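Boards > Over the Board > Tournament Formats > Accelerated pairings in a small open?

Restach_rook wrote:
Hello all. I help with the pairings for our open in December and I would like to hear opinions before we print the invitation. Last year we had 36 players and seven rounds, normal Swiss. The first two rounds were very one-sided. The top half won almost everything, and the strong players complained that they traveled for two free points. One of them proposed accelerated pairings. I have read the rules for it, and I understand how it works, but I have never used it in a real event. Is it worth the trouble for a field of our size?

Poojary wrote:
Short answer from me, no. With seven rounds and 36 players you have more than enough rounds to find a winner. Acceleration is for when you have too many players and too few rounds. In your case the leaders will meet each other by round four anyway, and in the last round you may already have problems finding an opponent for first place.

slow_bishop wrote:
I do not agree with Poojary completely. It is true that you don't need it to find the winner. But Restach_rook did not ask about the winner, he asked about the boring first rounds. These are two different problems. When I play an open, I pay for the trip and for the room, and I want seven real games. A game against somebody 495 points below me is not a real game for me, and I think it is also not so nice for the other person.

Poojary wrote:
For the other person it is the reason to come! I was that other person for many years. I lost to a strong master in 31 moves and I still remember all of them. If you take this away from the lower half, they will stay at home, and it is the lower half who pays for your prizes.

Restach_rook wrote:
This is a good point about the prizes. The entry fee is the same for everybody, so you are right.

Stivia wrote:
I was the arbiter in an event where we tried it, so maybe I can give some practical experience. We gave one extra point to the top half for pairing in the first two rounds and then removed it. What happened is this:

Round one was good. The games were closer and they finished later.
Round two was also good, except that some players did not understand why they were paired up after a loss. I had to explain it at the board, several times.
Round three was bad. The extra point was gone, and players from the bottom half who had two wins against each other now met very strong opponents. So the one-sided games did not disappear. They only came later.

I would say, if you do it, write the explanation in the invitation and put a second copy on the wall next to the pairings.
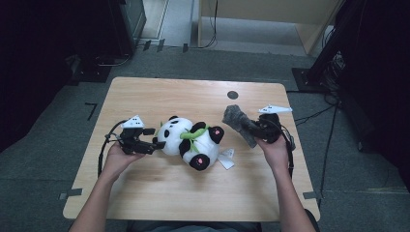 Page last updated: 28 July 2020

slow_bishop wrote:
Thank you Stivia, I did not think about round three. But I want to ask, was it all the boards or only a few?

Stivia wrote:
Only a few boards. I looked for my notes and I found the largest difference in round three, it was 385 points. In round one of a normal Swiss with the same field it would be more. So there is some improvement, I don't want to say there is none. I only say it is smaller than people expect.

knight_on_rim wrote:
Have you considered two groups? In Sarnumska they divided the open into A and B some years ago. Group A has a rating limit at the bottom, group B has a limit at the top, and between the limits there is an overlap where you can choose. It solved everything about the first rounds.

Poojary wrote:
It solved it and it made a new problem. I played there. Group A had so few people that I met two members of my own club, and for this I do not need to sit in a train. With 36 players I would never divide.

knight_on_rim wrote:
That was only in the first year. Later it was better, they had close to 100 in both groups together. But okay, for 36 it is maybe too small, I accept this.

Restach_rook wrote:
We discussed two groups already and the playing hall has only one room, so the two groups would sit together and it would feel like one tournament with two tables of results. My colleagues did not like it. What about tie-breaks, by the way? If I use acceleration, do I have to change something in Buchholz?

Stivia wrote:
The virtual points are only for pairing, so you do not count them in Buchholz. But be careful. The opponents are different from a normal Swiss, and the top half will have a stronger set of opponents. A player from the bottom half who finishes on the same score can lose the tie-break by a lot and he will come to you about it. I would put direct encounter first, then Buchholz with the lowest result cut.

slow_bishop wrote:
I prefer number of wins as the first one. It punishes the ten-move draws in the last round.

Poojary wrote:
It also punishes the one who had Black four times and made an honest draw against the top seed. No thank you.

slow_bishop wrote:
Then use number of games with Black as the second. We will never agree on this, Poojary, we had the same discussion in the other thread.

Restach_rook wrote:
I think I will stay with the normal Swiss this time, seven rounds, direct encounter and then Buchholz cut one. For the strong players I will suggest to the club that they can take a half-point bye in round one or two if they ask before the start. Then who does not want the early game does not have to play it.

Stivia wrote:
Limit it to one bye for each player, and not in the last two rounds. Write this in the invitation also.

Poojary wrote:
Good decision. Please post the link when registration is open, I will come if the train times are not too bad.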